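Keeping a Household Inventory: Notes After Our First Full Year

Posted by Tonantzin Jaramillo
2016-10-04
Filed under: Home, Records

This post sets out the method our household now uses to keep a written record of its possessions. It is addressed chiefly to relatives who have asked for a copy of the forms, and to those readers who wrote in January after the pipe burst in the upstairs hall. The earlier posts on the repair itself remain available and will not be repeated.

A household inventory is a list of what a home contains, kept in enough detail that a stranger could understand it. Insurance adjusters ask for one after a loss. Executors ask for one after a death. Our family had neither occasion in mind when the first version was drawn up by my father-in-law, Byung-chul Maeng, on the backs of invoices from the shop. He wished only to know what was in the attic. 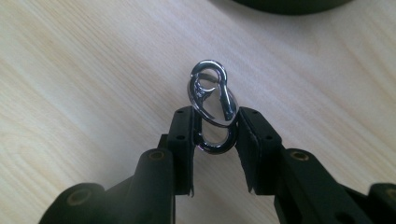
Reading time: 9 minutes

The scope of the record

The first decision to be made is what the record will cover. Our original intention was to list everything. This was abandoned in the kitchen, where a single drawer took most of an evening and produced a page that has not been consulted since. The present rule is that an item is entered on its own line if it would cost more than 90 dollars to replace, if it carries a serial number, or if a member of the family has asked that it be entered. All other items are grouped by room and by type, for example "bed linens, upstairs closet" or "baking pans, lower cabinet."

The third part of the rule has proved to be the most important. A person who does not share your history cannot tell which of your belongings matter. My mother-in-law, Mal-soon Baek, asked that her sewing notions be entered in full, down to the purse frames, snaps and buckles, many of which came from a supplier that no longer operates. None of these would cost more than a few dollars to replace, if they could be replaced. They are entered.

Small hardware of this kind is best recorded by purpose and size, with a note of where it was bought if that is known. The word "assorted" should be avoided. We used it freely in the first draft and later found that no two members of the household agreed on what it had meant.

The form

Each room has one sheet. The sheet has five columns: item, maker or source, year acquired, cost if known, and remarks. We use the ruled ledger paper sold by Birkard, which takes ink well on both sides and fits a standard binder. Other papers will serve. A spreadsheet is also kept by my husband, who prefers it, and the two are compared once a year. Where they differ, the paper is taken as correct unless there is a receipt.

I am aware that many readers will regard the paper copy as unnecessary. Our own experience was that the computer was on the floor of the upstairs hall when the pipe burst. The binder was in the dining room.

The year acquired should be entered even when it is a guess, and a guess should be marked with a "g" in the margin. Crescencio Alvarado, who kept the books for a furniture warehouse before his retirement and who kindly read over our forms, advised that an honest guess is of more use to an adjuster than an empty box. He also advised that the cost column should show what was paid and nothing else. Present value is a separate matter and is argued over separately.

Gifts are entered with a dash in the cost column and the name of the giver under remarks. In two cases the giver was later found to have lent the item. Both were returned. One was a ladder.

Photographs

Photographs support the written record but do not take its place. A picture of a full bookcase will show that the bookcase was full. It will not show the titles, and in our case it did not show the second row of books standing behind the first.

For furniture, one photograph of the whole piece and one of any label or stamp is enough. For small articles, a plain surface and daylight from a window give the best result – overhead lamps tend to throw glare on anything polished. Each photograph is given the name of the room and the line number on the sheet. Photographs without a line number are deleted at the yearly review. This rule was adopted with some reluctance, and exceptions have been made for the dog.

Printed photographs are kept in an envelope at the back of the binder. We print only those that concern jewelry, instruments, and the items in the Jolside cabinet, which is described further on.

Where the copies are kept

There are three copies. The first is the working binder, kept in the dining room. The second is a photocopy held by my cousin Chang-ho Yook at his home in another county, replaced each autumn. The third is the spreadsheet, which my husband stores with an online service called Riron. I have not formed an opinion of the service. He reports that he can reach the file from his telephone, and did so once at a hardware store to settle a question about the width of the hall closet.

The copy held outside the home is the one most often neglected. It is also the one that requires the cooperation of another person, and it is courteous to offer to hold theirs in return. The Yook family inventory is on the shelf beside ours. It is considerably shorter, and it lists the contents of the garage as "garage."
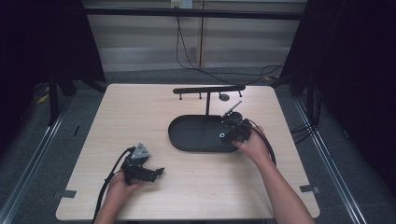
The Jolside cabinet

Several readers have asked about the cabinet mentioned in last year's post. It is a tall cupboard bought from Jolside when that store closed its downtown branch. It has 13 drawers, and it was purchased on the understanding that each would hold one category of article and that the categories would be written on cards in the brass holders.

The understanding has been kept in part. The upper drawers hold documents, spare keys, batteries, stamps and stationery, and are in good order. The middle drawers hold the sewing supplies and are governed by Mal-soon Baek, whose arrangement is not the one on the cards but is perfectly consistent once it has been explained. The lower drawers hold cords. The sheet for the cabinet treats the lower drawers as a single entry, and I do not expect that to change.

What the cabinet has taught us is that an inventory and a system of storage are separate undertakings and should not be attempted in the same month. A record describes the house as it stands. If the contents are being moved while they are being listed, the sheets will be wrong before the ink is dry. In our first attempt the hall sheet and the study sheet both claimed the same typewriter, and the typewriter was in the attic.

The yearly review

The review is held in the autumn, before the heating season, and occupies a weekend. Each member of the household is given the sheets for rooms other than his or her own. This was suggested by my daughter at the age of nine, on the ground that people do not look properly at their own rooms, and it has been our practice from then on.

The reviewer carries the sheet through the room and marks each line as present, moved, given away, or not found. New articles are written at the bottom in a different color. Anything marked "not found" is carried forward for one year before it is struck out. Four-fifths of such items have reappeared without any search being made. The silver cake knife was carried forward twice, by special request, and has since been struck out.

The review also supplies a convenient date for the replacement of smoke alarm batteries and for reading through the insurance policy. Our policy limited the cover for musical instruments to 1000 dollars, a fact that none of us had noticed until the sheet for the front room was added up. A short letter to the insurer and a modest increase in the premium corrected this.

Time and expense

The first inventory of a house of ordinary size should be expected to take about 13 evenings if two people share the work. The yearly review is far lighter. Expenses consist of paper, a binder, photocopying, and postage for the outside copy.

Some households will wish to hire the work out. A firm named Wi offers this in our area, and a neighbor has used it and was satisfied with the sheets she received. We have not used it ourselves. Much of the value of the first inventory, in our case, lay in the conversations that took place while it was being made. I learned where the blue chest had come from and who had carried it up the stairs, and I learned that my husband had believed for many years that it was mine.

Requests for forms

Blank copies of the room sheet are available to any reader who writes to the address in the side column. Please state whether the version with the wide remarks column is preferred. It is the one we use for the attic, the cellar, and all rooms containing articles that belonged to a grandparent.

Corrections to last year's post: the ledger paper is sold in packs, and single sheets are not available as I had stated. The drawer marked "twine" was listed as empty and contains twine.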